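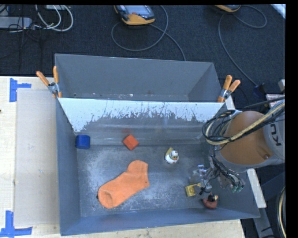 Furthorpe toy library to reopen in former bank after seven months away

Feb 4, 2025

A toy library used by families across Furthorpe will reopen next month in the old bank on Dultbridge Road, after the town council agreed a lease on the ground floor.

The library lost its home last summer when the Methodist hall closed for roof repairs. Its stock of 2927 toys, games and puzzles has been kept in two garages and a storage unit, and families have been able to borrow only from a short list sent round by email.

Naa Fiadzo, who runs the library, said the first session would be held on a Saturday in March, with the exact date to be confirmed once the fire inspection is complete.

"We had a waiting list before we left the hall and it has got longer," she said. "People have been very patient. Some of the babies who were on our books last summer are walking now and want different things."

Membership will cost 30 pounds a year for each household, the same as before. Families on certain benefits pay nothing, and childminders can join at the household rate. Members may take out up to four items at a time and keep them for three weeks. Fines for late returns have been dropped.

The library had 200 member households when the hall closed. Ms Fiadzo said most had kept up their payments, and those who had paid for a full year would have the lost months added on.

The lease runs for 7 years, with a break after the third. The council will charge a reduced rent for the first two years and review it after that. Councillors passed the plan at their January meeting, though two voted against, saying the building should have been offered to a business first.

Masaru Nomura, who keeps the hardware shop opposite, said he was pleased to see the lights on again. "It's been shut since the bank went. Anything that brings people down this end of the road is good for us," he said. "My only worry is parking on a Saturday, and I've told the council that."

The council said it was looking at a short-stay bay outside the building and would write to traders before making any change.

Work inside began in the autumn. The counter has been taken out, the front step has been replaced with a ramp, and an accessible toilet has been put in at the back. The old strongroom will be used for storage, with its door fixed open. Local builder Dirceu Godoy carried out the work and charged for materials only on the ramp.

Sorting the stock has taken longer than planned. Jigsaws are being made up one by one to check for missing pieces, and sets of blocks and bricks are being washed and put back together before they are given new labels. Anything broken will be mended where possible. Maarja Kivi, who is in charge of repairs, said she still needed small screws, wood glue and clear lidded boxes.

"We don't need more soft toys," she said. "We can't clean them easily and we have plenty. Wooden train track is always wanted, and so are ride-on toys in good order."

Donations can be left at Furthorpe Library during opening hours until the end of the month. Electrical toys should have their batteries removed.

The toy library will open on Saturday mornings from 9.30am to noon and on Wednesday afternoons from 1.30pm to 4pm in term time. A quieter session for children with additional needs is planned for the first Sunday of each month. Existing members do not need to register again but are asked to bring their old card to their first visit.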